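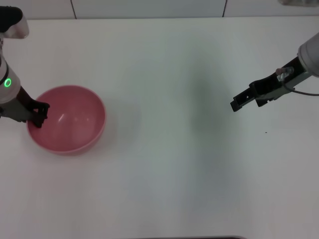
Chapter 9
Chores and Machines: How Far Along Are We?

Key terms: task, grasp, wrist camera, teleoperation, success rate, cycle time, intervention

Machines have washed clothes in homes for generations, and they have welded car bodies for decades. In both cases the work was rearranged to suit the machine. A washing machine does nothing that looks like scrubbing on a board. A welding line brings every part to the same spot, turned the same way, all day long.

The chores that remain are the ones that are hard to rearrange. Dishes come off the table in any order. Laundry lands in a heap. In a small workshop, the parts for one job may be cleared away at noon to make room for another. A person deals with all this without much thought. This chapter asks whether a machine can deal with it too, and what a buyer, a manager, or a student should look for when someone says that one can.

By the end of the chapter you should be able to break a chore into separate tasks, explain what a success rate does and does not tell you, and compare the cost of a machine's help with the cost of doing the work by hand.

9.1 What counts as a chore

In Chapter 8 we defined a task as a piece of work with a clear start and a clear finish. A chore is a string of tasks. "Set the table" sounds like one thing, but it includes opening a cabinet, choosing the right dishes, carrying them, putting them down, and noticing that one of them is dirty.

Engineers usually start with a single link of the string. Taking hold of a bowl is a common choice. A bowl is light and has a rim that two fingers can close on. It is also harder than a block. The wall curves, so a finger that comes in at the wrong angle may slide or tip the bowl over. If the inside is glossy, reflections of the lights shift as the camera moves, and software that judges shape from brightness can be misled by them.

A camera mounted near the gripper helps with the last part of the reach. It sees the rim and the finger together at close range. It also moves whenever the arm moves, which means that the background may smear while the object being held stays fairly sharp.
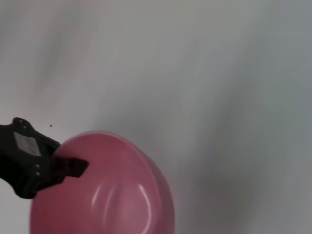 9.2 Case: a trial at Postora

Postora is a catering supply company that rents dishes for events. In April it began a trial with Dukberg, a maker of two-armed work cells, to see whether a machine could sort and stack returned tableware. Joaquín Durán ran the trial for Postora. Buppha Thongdee led the programming at Dukberg.

The first step was to write down the chore as the staff did it. Durán's list had far more steps than the one in the contract. Workers scraped off food, set chipped pieces aside, pulled apart bowls that had stuck together, and turned cups the right way up. The contract covered only picking up a clean bowl and placing it on a stack.

The cell was tested on 700 attempts at that one task. It failed on 146 of them, for a success rate of a little over 79 percent. Most of the failures were of two kinds: the fingers closed beside the rim, or the bowl was lifted but came down off center on the stack. Thongdee's report listed each kind separately, and it also recorded every time a worker had to reach in and put things right. Such an event is called an intervention.

Interventions matter because they set the real cost of the system. Suppose a worker can stack a bowl in 3 seconds. If the machine takes longer than that, it may still be worth having, provided the worker is free to do something else. If the worker has to stand next to it and watch, the company is paying for the machine and for the worker as well.

Postora did not buy the cell. It did agree to a second trial, with the bowls delivered to the machine in a rack so that each one arrived facing the same way.

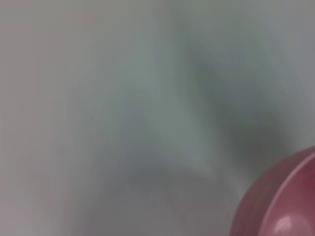 The rack raises a point that comes up throughout this part of the book. Once the bowls arrive in a fixed position, the problem looks a good deal more like the welding line than the kitchen. The machine needs less judgment, but someone has to load the rack. When you read about a chore that has been automated, find out who prepares the work beforehand and who tidies up after it.

9.3 Home and shop floor compared

The shop floor has advantages. Lighting can be controlled, people can be kept at a safe distance, and the same task may be repeated thousands of times, which spreads the cost of setting it up. A home offers none of these. A household might stack a few bowls a day, in a room that children and pets walk through, and it has no technician on call.

Homes are more forgiving in one respect, and that is speed. A machine that took an hour to empty a dishwasher overnight would be useless to Postora, but a family might be quite happy with it if nothing got broken.

Before going on to Section 9.4, choose a chore you do every week and write out its tasks in order. Mark the ones that depend on judging the condition of an object, such as whether it is clean, cracked, or dry. We will come back to your list when we look at inspection.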